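September 10, 2020

Vanity top, second bathroom, Nellar unit

Spent the morning on the one-piece top. Cream color, basin molded in with the counter, so no rim to caulk around and no seam to worry about. Peston wants to know if we clean these up or order new ones for the rest of the building. My vote so far is to clean them up, but I want to see how this one does first.

Started with dish soap and a soft cloth to get the hair spray and toothpaste film off. That took two passes. Then the Van Beek cream cleaner on a damp pad, small circles, from the back corner toward the sink. Do not use the powder on these. I tried it on the scrap piece in March and it left a haze that never buffed out.

Dull patch to the right of the basin, about where people set their cups. The cream brought it up a little. After that I went to wet paper, 1000 first, then 3000, with plenty of water and hardly any pressure. Rinsed between grits and changed the bucket each time. 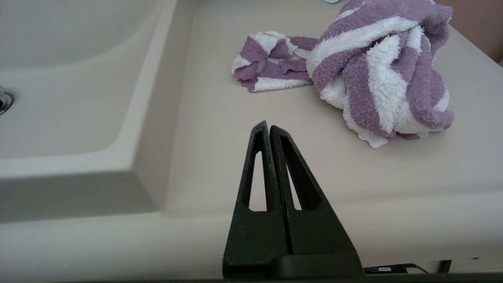 Drying took longer than I wanted. Left it 7 hours with the fan in the doorway before I put any polish on. The Urkden paste goes on thin. If it starts to drag, there is too much on the pad. Wipe it off before it sets hard or you will be there all evening picking it out of the corners.

The bowl is harder than the flat part. The pad wants to ride up on the curve, so I folded a cloth over my fingers and did the walls by hand, top to bottom. Around the drain I used an old toothbrush. The drain ring itself needs replacing anyway. Part 456 in the Nellar list, I think, but check the diameter before ordering.

Front edge: run your thumb along it before you start sanding. Any grit caught there ends up under the paper and you get a scratch right across the top. I wiped the edge down again at each change of paper.

Time on the job was over 5 hours, not counting drying. The next one should go faster now that the grits are settled.

Still to do:
second coat of polish on the flat part
pull the old bead at the wall and recaulk, white not clear
order pads, the soft ones
look at the top again under the bathroom light at night, the daylight hides swirl marks

Leave the faucet off until the caulk has cured.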